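Preparing Minutes for a Public Meeting
Nisdale Township Clerk's Office, Guides for Local Boards

This guide explains how to prepare, circulate and file the minutes of a board meeting. It applies to all standing boards of the township, including the Library Board, the Parks Board and the Kouris Road Drainage Board. Recording secretaries who are new to the position should read it in full before their first meeting.

Before the meeting

Obtain the final agenda from the chair no later than noon on the day before the meeting. Copy the agenda headings into a blank minutes form and leave space under each one. Enter the name of the board, the place of the meeting, and the scheduled starting time.

Bring the approved minutes of the previous meeting, a list of current members, and any written reports sent in ahead of time. Boards that meet in the Godlow Annex should note that the building does not have a printer available to the public.

Choose a seat from which every member can be heard. A seat next to the chair is usual, as the secretary may need to ask for a motion to be repeated. 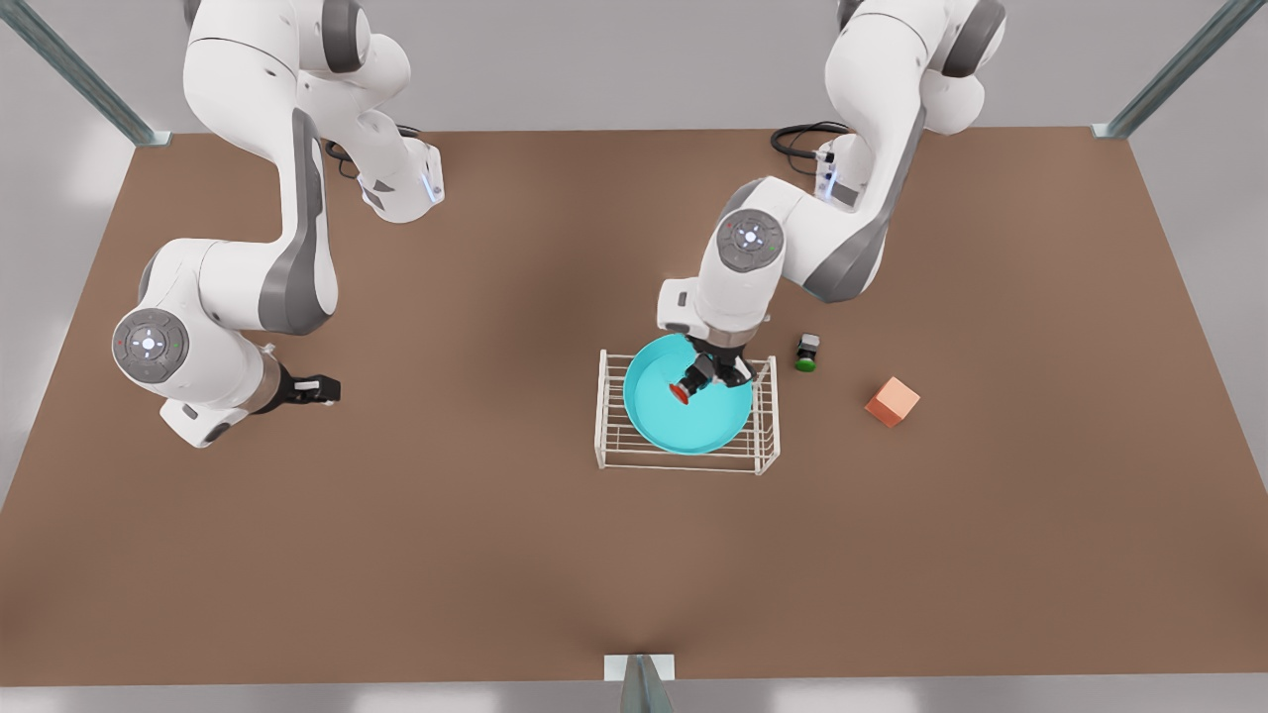
Two white arms over a brown tabletop.

Recording attendance

Write down the members present, the members absent, and any staff who take part. Members who arrive late or leave early are listed with the time. If a departure leaves the board without a quorum, record that time as well, and record no votes after it.

Members of the public are not listed by name unless they address the board. A speaker who declines to give a name is entered as "a resident."

Recording motions

A motion must be written word for word. The secretary may ask the chair to pause until the wording is complete. Enter the following for each motion:

The exact wording
The name of the member who made it
The name of the member who seconded it
The result of the vote, with the names of those opposed or abstaining

A motion that is withdrawn before a vote is recorded as withdrawn. A motion that fails for lack of a second is also recorded. When a motion is amended, write the amendment as a separate entry and then give the full text of the motion as amended.

Summarizing discussion

Minutes are a record of what the board did. Discussion should be kept to one or two sentences for each agenda item, and comments should not be credited to individual members unless a member asks for this at the meeting. Words that praise or criticize, such as "excellent report" or "heated exchange," are to be left out.

Written reports are attached and mentioned by title. There is no need to restate their contents.

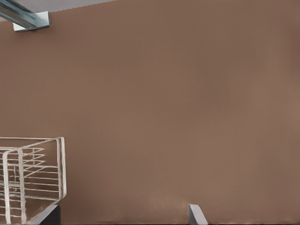

Guides for Local Boards, No. 14, p. 16

Preparing the draft

Type the draft within three working days, while notes are still fresh. Number the pages and place the word DRAFT at the top of each one. Check the spelling of every name against the member list, and check dollar amounts against the finance sheet.

Send the draft to the chair first. The chair may point out errors of fact but may not change the wording of a motion. After the chair has replied, send the draft to all members with the agenda for the next meeting.

Drafts may be released to the public on request. Use Form 163 to log each request and the date on which it was answered. 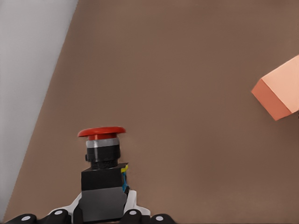 Sarita Kashyap: Our board has always read the draft aloud before approving it, and it takes up a good part of the evening. Are we required to do that, or is sending it out ahead of time enough?

Reading aloud is not required if every member received the draft with the agenda. Any member may still ask for a reading of a particular passage.

Approval and corrections

Minutes are approved at the next regular meeting. Corrections are noted in the minutes of the meeting at which they are made, and the corrected text is then entered in the earlier minutes. Remove the word DRAFT, add the date of approval, and sign the last page.

Filing

Deliver the signed original to the Clerk's Office with all attachments. Originals are kept in Stirnus binders, which hold 70 sheets each, and should be punched on the left side. Staples must be removed. Boards that do not meet over the summer should file all outstanding minutes by the end of May.

Guide last revised Mar 3, 2021.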